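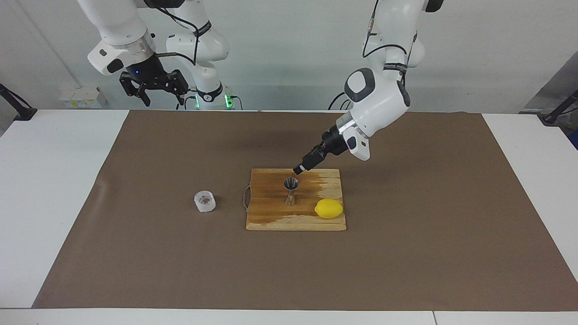
Call for Participants: Two-Arm Drink Preparation, Open Day

Fustora is looking for 50 participants for the open day at its Jiron site on March 8, 2025. Each participant attends one demonstration of the two-arm bench and completes a written rating of what the arms do. Sessions run in groups of 4.

What you will do

You will watch the arms handle a bar measure, a lemon and a small cup at a cutting board, then score each step for pace, clarity of motion and confidence in the grip. Spills are scored as well – the rating sheet has a separate line for them. A session lasts 115 minutes, including the safety briefing and 2 short breaks.
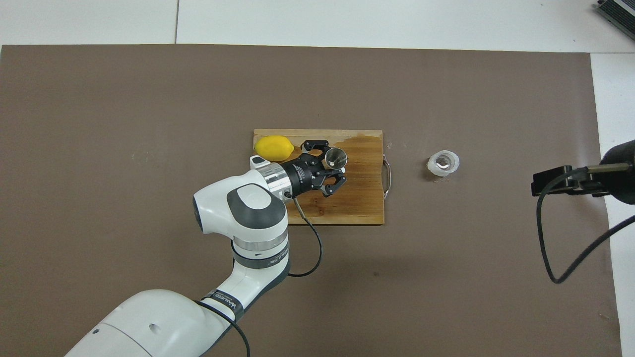 Posted by Ieuan Pugh, Demonstrations, Fustora

Who can apply

Applicants must be 18 or older and able to read a rating sheet in English. Experience behind a bar or in a commercial kitchen is useful but not required. Current employees of Fustora and Zustico may not take part. Glasses and hearing aids are fine.

Conditions

Participants stay behind the floor line while the arms are powered. Closed shoes are required. Bags and coats go in the lockers at the entrance. No drinks are served during the session, and nothing prepared at the bench is for consumption. Rating sheets are stored under a number, without names.

How to apply

Send your name, a phone number and your preferred half of the day (morning or afternoon) to the demonstrations desk at Fustora. Put "Two-arm bench" in the subject line. Places are assigned in order of receipt – a waiting list opens when all groups are full. Confirmed participants receive directions to the Phillips entrance and a copy of the rating sheet.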